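Pranis: perception and planning around a front-loading washer
Speaker notes, 25-minute slot, questions at the end
Version for the May session

Slide 1. Title. Leave it up while people sit down. The talk covers the software stack between the wrist camera and the arm controller. No hardware in this one. Anyone who wants gripper geometry should go to the Camenzind poster.

Slide 2. Wrist views of the washer door. Let both sit for a few seconds before talking.
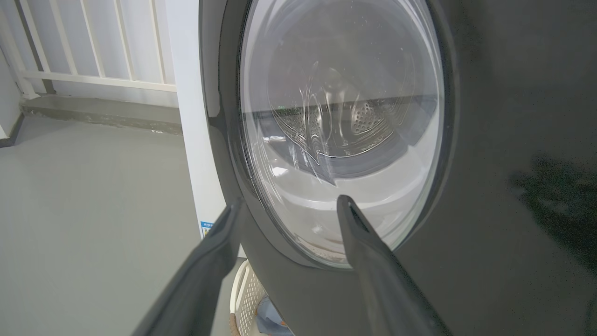

Fingers in view, glass door, perforated drum behind it.
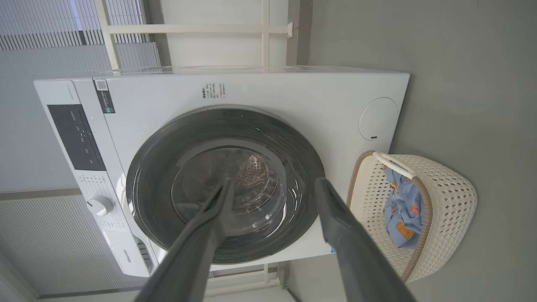
After the dry run, a comment from Brosley: the door is the wrong thing to segment first, you want the front panel plane, and the door circle should fall out of that as a constraint. Take this up right away, because half the room will be thinking it. We tried panel-first. On a matte white panel it is fine. On a glossy dark one the depth map has holes in it and the plane fit tilts toward whatever is reflected. The current version fits both and lets the planner see the disagreement.

Slide 3. Dataset. 2,519 wrist frames with labels for door rim, glass, drum, panel, basket and fingers. Finger masks come from forward kinematics and are not hand drawn. Mention that a frame is dropped if the kinematic mask and the image edge differ by more than 8 pixels. Expect a question about this threshold. It was set by looking at a histogram and has not been tuned since.

Slide 4. Why glass is hard. Three surfaces compete for the same pixels: the outer face of the bowl, the reflected room, and the drum behind. A single-output depth network picks one and switches between them from frame to frame. Our network predicts two layers with a per-pixel confidence on each. The rim of the door is the only part where the layers are expected to agree, so the rim is what we use for pose.

Slide 5. Orientation. The wrist rolls during the approach, so the washer can show up sideways or at a slant. Early versions rotated the image upright using the arm's joint state before inference. This added a resampling step and cost accuracy on thin structures. Now we train with full roll augmentation and pass the gravity vector in as an extra input. Error on rim pose went down. Latency did not change enough to report.

Slide 6. Planner. Skip the animation if time is short. States: approach, align, contact, pull, clear, verify. Each transition has a guard written as a plain expression over the world model. No learned component decides a transition. Say this twice, people tend to miss it.

Slide 7. Contact. During alignment a finger can be near the rim while the other is near the flat of the panel. The controller needs to know which surface each finger is about to meet, since the two get different stiffness settings. Vision supplies a label and a signed distance per fingertip. Below the minimum range of the depth sensor we hold the last good estimate, propagate it with kinematics, and hand over to the torque residual. The handover is where most of our failures are.

Slide 8. Failure table. 151 logged aborts. Read out the top row only: handover with stale surface label. Second row is rim ellipse fitted to the inner edge of the glass instead of the outer ring. Third is planner timeout. If asked, the timeouts are a bug in our collision cache, and the fix is merged but not evaluated.

Slide 9. Helo. This is the replay tool. It takes a log, re-runs perception with new weights, and shows which guards would have fired differently. It does not simulate contact, so any replay after first touch is marked untrusted and grayed out. Demo is prerecorded. Do not attempt it live, the log takes 40 seconds to load.

Slide 10. Baskets. Short slide. A basket next to the machine is an obstacle during pull and a target later in the task. Perforated or lattice walls give partial depth returns. We used to inflate these into a solid box, and the planner then refused door swings that were clear. Now the rim is fitted first and the wall is extruded down to the floor. Soft items inside are carried as a separate height field.

Slide 11. Open items. Calibration drift of the wrist camera over a long shift. Doors opened partway. The latch prior is still per model, entered by hand in a config file. Panel-first comes back here as an ablation we owe people.

Slide 12. Backup. Guard expressions in full, message rates, network sizes. Do not show unless asked. If somebody asks for the message rates, go straight to the second table; the first one is from the old bus and still needs to come out of the deck.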